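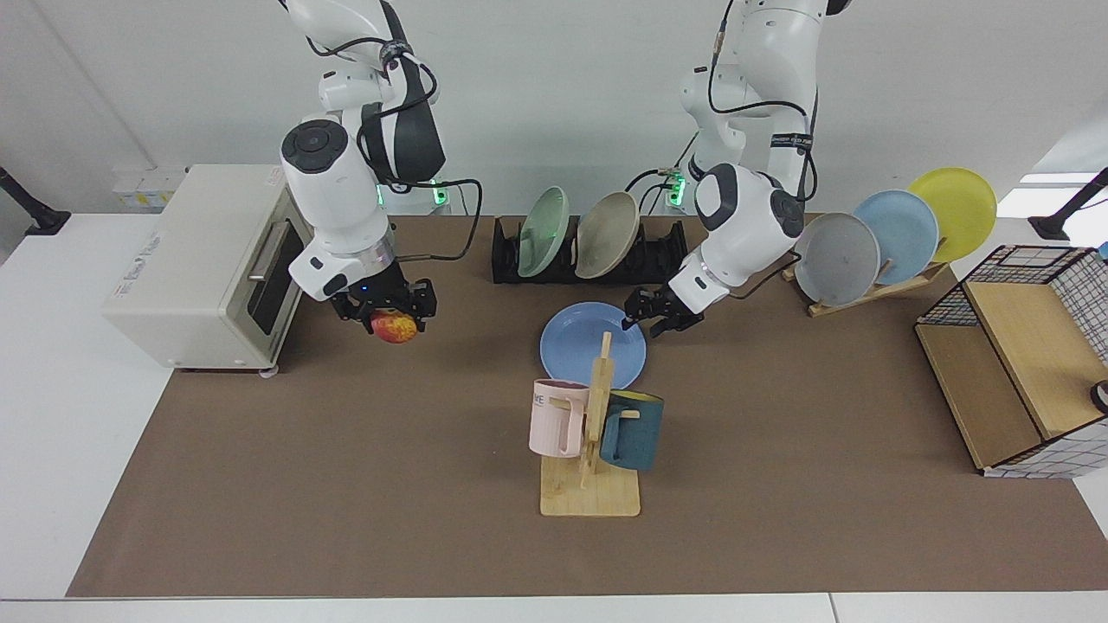 Good practice for two-arm robots on a kitchen worktop

Workshop and kitchen tips, Clesham

These notes cover small two-arm machines used at table height for crockery, fruit and light appliances. They are working rules for a bench or a kitchen, written for the person who sets the table and stands next to it. They do not replace the maker's manual or a risk assessment. Where the manual is stricter, follow the manual.

Before power is switched on

Fix the table. A worktop that rocks will put every taught position out, and the arms will find plates where there are none. Check the feet, then push each corner by hand.

Lay a mat over the working area and leave a border of bare table along the front. The border is the hand line. Hands stay on the near side of it whenever the arms are live. A mat in a plain mid tone also gives better contrast with pale crockery than a white top does, and it stops a dropped plate from sliding. Tape the mat at the corners if it lifts.

Clear the table of anything that is not part of the job. Keys, phones and tea mugs count. Cups that belong to people should be a different kind from cups that belong to the task, or kept in another room.

Confirm where the emergency stop is and press it once. Do this at the start of each session, including after lunch. A stop button that has not been tested that day is treated as not working.

Setting out the objects

Place tall items low in the order of risk: away from the direct line between the two grippers. A mug tree belongs at the front in the middle only if both arms are taught to pass above it. If either arm crosses at a lower height, move the tree. Measure to the top of the post, then add the height of whatever is being carried.

Racks go at the back. Upright plates should lean the same way each time, with the faces turned forward, and should be seated fully in the slots before the run. Where plates overlap in a rack, teach the front one first. Reaching for a plate behind another is a common cause of chipped rims.

Leave one clear patch of mat at least as wide as the largest plate. It serves as the set-down area if a task has to be abandoned halfway. At Samurden we use a square 300 mm on each side and have not needed more.

Baskets should be weighted or clamped. An empty wire basket will follow the gripper when a finger catches in the grid.

Gripping

Parallel fingers hold round fruit on two small patches. Set the closing force with the softest fruit in the bowl and use the same figure for the others. Inspect the skin after the first five lifts. If there is a dent, reduce the force or fit softer pads, then start the count again.

Carry fruit low. Just above the mat is enough when there is nothing to cross, and a fall from that height does little harm.

Plates are gripped at the rim, mugs by the body or the handle. Choose one way for each object and write it on the task sheet. Mixed methods make faults hard to trace.

An arm with no task should wait with its fingers open, to one side of the object it will need next. Do not park it over the middle of the table, where it takes up the other arm's space.

Toaster ovens and other heated items

Treat every oven as hot unless it has been unplugged and left to stand. For practice runs, unplug it and put the plug where it can be seen. The following apply to all door work:

Keep the door swing clear by the full depth of the door.
Pull on the handle only. Glass is not a gripping surface.
Stop the oven from creeping. Small feet slide on a smooth top when the door is pulled, so use a grip pad or a stop behind the back edge.
Nothing is loaded by the arm while the element is on.
Do not leave fruit, cloths or paper on the lid.

Stand the oven at one end of the table, turned slightly inwards. This gives the nearer arm a straighter approach to the handle and leaves the far arm free to fetch.

Cables

Cables on the arm need enough slack for full turn at every joint, and no more. A loop that hangs below the wrist will hook a mug. Turn each joint slowly to both ends of its travel and watch the loops. Strap down any that swing.

Power leads at the base should run to the back of the table. Leads that cross the mat are not acceptable, even for a short test.

Speed and standing distance

Run new tasks at the lowest speed setting until they have finished twice without a touch. Then raise the speed in small steps. One person keeps a hand at the stop for the whole of this stage and does nothing else. At Bivport the rule is 2 people present for any untested task, one at the stop and one at the screen.

Do not reach in to straighten an object. Pause, wait for both arms to be still, then reach in. A steady indicator light shows that a unit has power. Do not read it as permission to put a hand under the arm unless the manual says so in plain words.

Cleaning and food

Gripper pads used with food are wiped before and after, with a cleaner suited to the pad material. Solvents harden rubber. Fruit used for practice is not eaten afterwards. Keep it in a marked bowl and replace it when it softens.

Wash practice crockery at the end of the week. Grease from the joints travels further than expected and shows up on pale glazes first.

Records

Each station keeps a log. Ours, on the Pop bench, reached 456 entries in March, of which some 2 per cent were breakages. Enter the task, the speed, the object and what touched what. "Dropped plate" is not a useful entry. "Beige plate, left slot, rim caught on rib during lift" is.

Changes to the layout are logged as well, even small ones. Mark the positions of racks and ovens with tape on the mat so they can be put back after cleaning.

Corrections to these notes go to Senthil Gounder at the Clesham workshop. The task sheet template is kept in the drawer under the Pop bench, and spare gripper pads are in the tin beside it.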